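Bronetti Fund – Small Manufacturers' Energy Program
Progress report, second reporting period
Grantee: Brader Tool Works
Project: Compressed air and heat recovery, Drikia Street plant

Status against plan

Work packages 1 and 2 are complete. Work package 3 (heat recovery) is in progress and is 6 weeks behind the schedule in the grant agreement. Work package 4 (monitoring and reporting) started on time. No change to the total budget is requested.

Leak survey and repairs

The leak survey covered the main ring, all drops and the flexible hoses at each machine. It was carried out with an ultrasonic detector during the night shutdown, with the compressors holding line pressure and no production load. The survey tagged 377 leaks. Most were at push-in fittings, filter bowls and worn hose ends. A smaller group was found at threaded joints on the old section of the ring, where the sealant had dried out.

All but 50 of the tagged leaks have been repaired. The remaining ones are inside machine enclosures and can only be reached with the guards off and the supply isolated. They have been moved into the regular maintenance plan for each machine, so that production is not stopped a second time for the same work. The tag numbers, locations and repair dates are listed in Annex A.

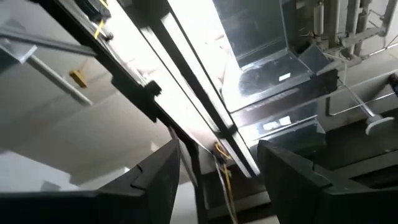

Repairs inside enclosures take longer per leak than repairs on the ring, mainly in access and lockout time. The labor estimate in the original application did not separate the two cases. The extra hours have been charged to our own maintenance budget and do not appear in the claim for this period.

Compressor controls

The two fixed-speed compressors now run under a shared sequencer supplied by Lindqvist. Before the change, each unit followed its own pressure switch and both often ran unloaded at the same time. The sequencer holds one unit as base load and starts the second on falling pressure. Changeover is set by running hours. The pressure band was narrowed in two steps, with a week of logging after each step. One complaint of low pressure was received, from the blast cabinet, and was traced to an undersized hose – this has been replaced.

Heat recovery

The ductwork from the compressor room to the parts wash area is installed. The plate heat exchanger was delivered with the wrong flange pattern and was returned to the supplier. The replacement arrived in May and has passed its pressure test. Pipe insulation and the bypass damper are still to be fitted. Commissioning will follow once the damper actuator has been wired to the room thermostat.

Monitoring

Power meters are fitted on both compressors and a flow meter is fitted downstream of the dryer. The flow meter read low at first, owing to a straight run that was too short upstream of the probe. It has been moved. Readings taken before the move are kept in the log but are marked as not valid, and no savings figure is claimed from them.

Spending

Spending on equipment is in line with the budget. Spending on outside labor is under budget, pending the invoice for insulation. The financial statement is in Annex B.

Next period

– Fit insulation and bypass damper, then commission heat recovery
– Close remaining leak tags as machines come up for maintenance
– Repeat the survey on the main ring
– Submit the first full set of valid flow and power data

We request the Fund's written agreement to move the end date of work package 3 by 6 weeks. The end date of the project as a whole is unchanged.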